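Review: Tetska Sorting Arm, Produce Preparation Line
Prepared for Nigam Kitchens by Shalini Malhotra, May 3, 2018

Nigam placed the Tetska arm at the end of the produce line, where incoming items are separated before washing. The station handles 3000 items on an ordinary shift and 4000 before a holiday. Two employees had shared the task, and both remain with the department.

Performance on firm produce is satisfactory. Setup is slower than the manual suggests, and the software menus need a clearer layout. 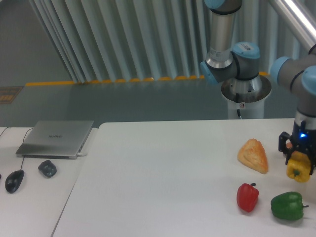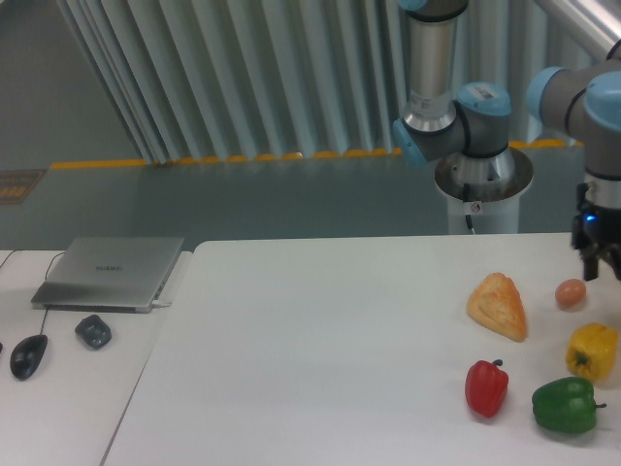
The greater change has been to the working day of the staff. Jitendra Lodhi and Pushpa Semwal formerly stood at the line for full shifts; they now check quality, enter grip settings and decide which goods the arm should not handle. A mixed table of bell peppers and flaky bread shows why that judgment is still needed, as a grip that suits a pepper may crush a pastry. Both report less strain in the wrists. Ms. Semwal has also noted that the work is lonelier — a fair point, and one that management should address through rotation.

Training took longer than planned. Written guidance from Tetska assumes a technical reader, and our supervisors had to prepare their own sheets.

We recommend the arm for sites that can keep experienced staff beside it. It should not be purchased as a means of reducing the number of positions.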